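Widov table-setting group, weekly meeting
Monday, August 2020
Call started 10 min late, sound bad for the first part

1. Last minutes
Accepted. One fix: the spare e-stop went to Zoncombe, not to Nesar. Still not back.

2. The right arm fault
Most of the meeting on this. What happened, as far as we can piece it together: cutlery run, right arm holding over the table, operator hits pause. Arm holds as it should. Then the gripper closes on its own, full force, a few seconds after pause. Operator had a hand near the spoon at the time, moving it back to the start spot. Fingertip pinched, no broken skin, bit of bruising. Operator went home early, was fine the next day. Logged as an injury anyway.

Pause is NOT the same as e-stop. Said last winter, said again today. Pause holds the arm joints. It doesn't cut power to the gripper. Several people on the call thought it did, the operator sheet says "paused = safe to reach in", and that line has to go today.

From the log: 1,105 cycles on that gripper before the fault with no unexpected close. Then 4 in one afternoon, the pinch was the last of them. The first three were put down to operator timing and not reported. Nobody blamed for it but the form takes two minutes, please fill it in.

Possible causes, none confirmed:
- gripper cable. It flexes every time the wrist turns, and the jacket felt soft near the connector when checked by hand. Would explain a dropped signal
- Salminen driver update. Went on the Friday before. After a lost signal the driver may resend the last command, and the last command was close. Support has the log, no reply yet
- low power on that side. Less likely, voltage looks flat all afternoon

Question whether the left arm has the same problem. Same driver, older cable. No faults logged. Agreed to treat it as having the same problem till we know.

Long back and forth on rolling back the driver. For: it worked before. Against: if we roll back and swap the cable the same day we won't know which it was. Decided cable first, driver left alone, run with nobody in reach. If it faults again with the new cable, then roll back.

3. Rules until closed
- no hands over the table unless e-stop is in and called out loud
- resets done between runs only, not during
- two people present, one on the button the whole time. Phone away
- grip force down to the lowest setting that will still lift a fork
- any odd close, even a small one, stop and write it up

Complaint that this makes resets very slow. Yes. Noted.

4. Schedule
Nesar was promised 325 good runs this month. Not going to happen. They need to be told before they ask. Suggested offering the cup-only runs first, and the cutlery ones in September. Zoncombe has 6 spare cables on the shelf and can send two, the rest are kept for there own arms.

5. Actions
- take "paused = safe" line off operator sheet, both languages. Today
- new cable on right arm, keep the old one, bag and label it
- chase Salminen on the resend question, get the answer in writing
- write to Nesar on the delay
- e-stop back from Zoncombe, ask agian
- injury form, second page is still blank

6. AOB
Folding tables: someone asked if they're stiff enough. Parked till next time.
Next meeting same slot. Short one hopefully.

Attached for item 3
Reach-in rule applies to the whole tabletop, all the way to the edge trim. Main worry is the cutlery side. The fork and spoon lie right next to each other just past the steel bowl, and with the right gripper up there the fingers are in front of them, so anyone straightening the spoon has a hand at the fingers. The cup on the left is further off but same rule. Same for the three taped paper squares toward the far edge, if one needs pressing down, e-stop first. Left arm down low below the table counts as live too. 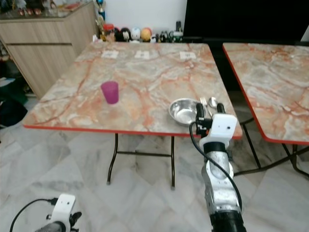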